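4.2 What we bought, and what we wish we had budgeted for

I should say up front that I came to this project as the person holding the spreadsheet. Florencio Toledo wrote the collection protocol, Dwight Marchand kept the hardware alive, and I signed for things. So this section is mostly my view of the money, and I'll try to keep it useful for anyone planning a similar purchase.

Our first plan, back when the project was still called Namham, was one full arm on a mobile base, shared between two sites. The quote from Mikbridge looked fine until we added delivery, a service contract and a vehicle that could carry the thing up to a third-floor apartment. Dwight priced the alternative over a weekend: hand-held grippers, one per collector, with the arm kept in the lab for playback only. We went with that. I was nervous about it (I'd already told the department we were buying a robot!), but it let us work in people's bedrooms and kitchens from the first month.

The order came to 20 grippers, 4 of them set aside as spares. Spares felt like a luxury at the time. By August all four were in use, and I'd order more if I did this again. Fingers wear, screws walk out, and a collector with a gripper on the repair bench still has to be paid for the session.

The small stuff is where my budget went wrong. I had one line called "accessories" and it was hopeless. Chargers, memory cards, stands, cases, label stock and replacement screws ended up on 55 separate receipts, and I spent most of a month matching them to sites. Vieira, our supplier for the second batch, would have bundled a lot of it if I had asked before placing the order. I didn't ask. Please do.

Labels deserve a line of their own too. Every unit gets a printed code and a short number on the base plate, and that number goes into the asset register, the repair log and the session sheet. Before we did this, two units swapped sites and the depreciation records were a mess - Florencio still brings it up.

Bedding tasks were the ones that changed our planning the most. Beds are big, rooms are small, and a collector needs space to stand and reach, so we stopped assuming that each home could take two people working at once (Figure 6).
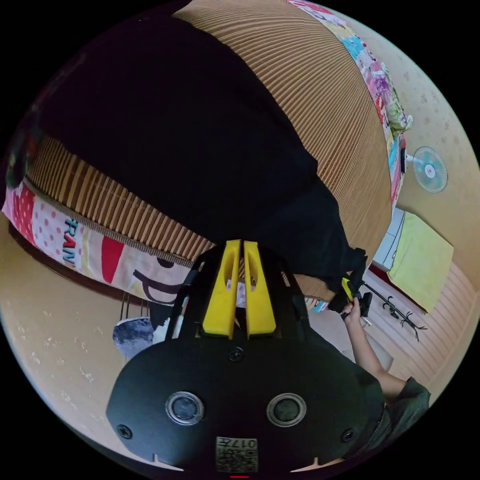

Figure 6. Gripper 017 at a bed with a striped sheet and a black cloth lying across it.

4.3 Cost per usable session

We logged 1147 usable sessions under the Drutamwood protocol. I divided hardware, repairs and collector pay by that number and left the lab arm out, as it would have been bought anyway. Pay was the biggest share by a long way, and repairs came in ahead of the accessories I'd been fretting over.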